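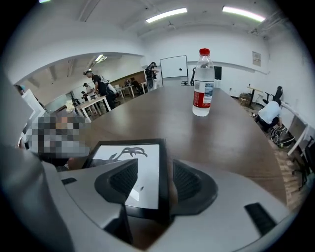

Figure 4. Brush-style line drawing on a black-bordered screen, conference table beyond.

Section 4: Loading Music and Making Your First Playlists

Your Rivton player is charged, the headphones are plugged in, and now comes the fun part - filling it up! A 2 GB player holds more music than you might expect, and once you have a few playlists going you'll wonder how you ever got through a bus ride without it.

Before you start
You need the short cable from the box, a computer with a free USB port, and the Murnura loader installed (see Section 3). Close any other music program that likes to grab players when they are plugged in.

4.1 Copying songs

1. Slide the Hold switch to the off position. If you can see orange under the switch, the player is still locked.
2. Plug the small end of the cable into the player, then the large end into the computer. The player beeps once and shows CONNECTED.
3. Open Murnura. Your player shows up in the left column under the name RIVTON. Click the name twice, slowly, to change it.
4. Drag songs, albums, or whole folders onto the player's name. Go ahead and drag a big pile at once, the loader sorts out the order by itself.
5. Wait for the progress bar to disappear, then click Release.
6. Unplug the cable when the player shows OK TO REMOVE.

CAUTION: Do not pull the cable while the player shows WRITING. You can lose the song being copied, and sometimes the whole song list. If the list does go missing, hold Menu and Play together for nine seconds to rebuild it. Your music files stay where they are.

Note: MP3 and WAV files play as they are. Songs bought from a store with copy protection will copy across but will be skipped during playback.

4.2 Building a playlist on the computer

1. In Murnura, choose File, then New Playlist.
2. Type a name of up to 66 characters. Only the first line shows on the player, so put the good part up front.
3. Drag songs into the list in the order you want to hear them.
4. Drag the finished playlist onto RIVTON and click Release.

One playlist can hold up to 935 songs. That is a very long road trip!

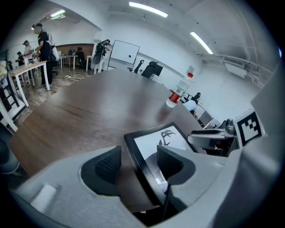
Figure 5. Small display with a beaked head in black silhouette; black-and-white square marker at right.

4.3 Building a playlist on the player

This one is our favorite feature, and it works anywhere. You can be out walking the dog, hear a track you love, and save it on the spot.

1. While the song is playing, press and hold the center button until the title blinks.
2. Turn the wheel to pick Quick List A or Quick List B.
3. Press the center button again. The title stops blinking and the song is saved at the end of the list.

To take a song out, play it from inside the Quick List and press and hold the center button the same way. Removing a song from a list does not delete it from the player.

Note: Quick Lists are copied back to your computer the next time you connect. If you made changes in both places, the player's version wins.

4.4 Getting the volume even

Older albums can sound much quieter than newer ones, and shuffle makes the jump really obvious. Go to Settings, Sound, Level Match and turn it on. The player needs a little time to read through your library the first time, so leave it plugged in overnight if the library is a large one. Battery life is slightly shorter with Level Match on.

CAUTION: Turn the volume down before you put your headphones on, most of all after switching Level Match off.

Next: Section 5, Using the Abubakari Armband and Dock

Guide text: Subira Magesa
Revised October 21, 2023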